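About us
Home > Company > About us

Tamska teaches robot arms to do bench work by having a person show them how. We are a small company based in Riddale, and most of our customers repair, refurbish or take apart electrical equipment for a living.

What we do

Many jobs on a repair bench are hard to write down as a program. The parts vary, the screws are not always where the drawing says, and a cable may lie across the thing you want to reach. A person copes with this without thinking much about it. Our work is to record a person doing the job through the robot, many times over, and to train the robot's control software on those recordings.

We use two methods. In hand guiding, the operator takes hold of the arm and moves it through the task. In remote operation, the operator sits at a separate station with a pair of hand controllers and a screen, and the arm follows. Hand guiding suits short movements with a clear end point, such as pressing a latch. Remote operation suits longer jobs, and it keeps the operator's hands out of the camera's view, so the robot learns from the same pictures it will have when it works alone.

A usual project starts with 87 recorded runs of a single step. We train on those, let the robot try, and look at where it goes wrong. Then we record more runs of the difficult parts. One step in our longest project so far, for the recycling firm Coppens, needed 521 before the customer was happy to sign it off.

How we started

The company was set up by Jelle Claeys, who had spent several years servicing office computers and wanted a better way to deal with the pallets of old machines that arrived each October when schools and councils cleared out their stores. The first arm was second-hand and stood in a rented unit behind the Pendberg trading estate. We moved to Riddale when we took on our second customer, and the Pendberg unit is now used for storage and spare parts.

There are five of us at present. Two are full-time operators. We count operating as a skilled trade, and our operators are trained technicians who have done the same jobs with their own hands before they do them through a robot.

Where we work

Our workshop has slotted aluminium tables, so that fixtures can be bolted down anywhere and moved between projects. Desktop computers make up the largest part of our work. Cases are laid on their side with the panel off, and the arm works from above with a camera next to the gripper. Memory modules, drives and cables are each taught as separate steps. The motherboard is left until last.
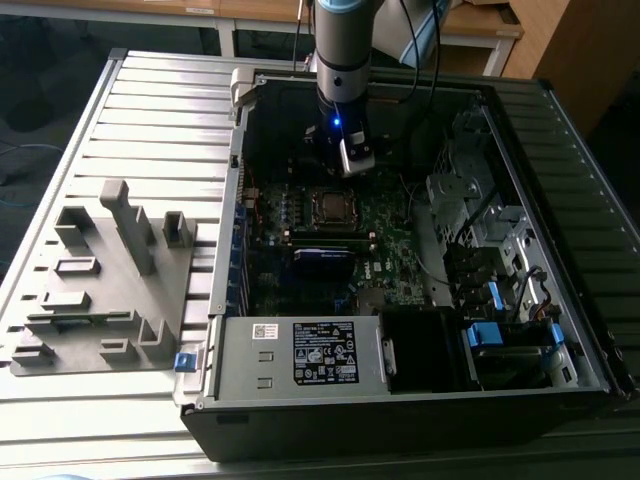
Gripper over an open desktop case. The side panel is on the table to the left.

We also take on small appliances and network equipment. We do not work with display panels or with loose lithium batteries.

Recordings and data

Recordings made for a customer belong to that customer. Before a machine comes on to the bench, we ask for its storage to be wiped or for written permission to handle it as it is. We keep 235 recordings of general handling tasks that we made at our own cost, and we use these to give new projects a start. They contain no customer material.

Visits and enquiries

Customers and technical colleges are welcome to visit by arrangement. A visit lasts half a day and includes a turn at the remote station. Closed shoes are needed in the workshop, and long hair should be tied back.

If you would like us to look at a task, please send a short video of a person doing it at normal speed, and tell us how often the job comes up in a week. We will reply with questions, or with a plain no if we think the job is better left to people.

Page last updated May 2, 2025

Company | Services | Visits | Jobs | Contact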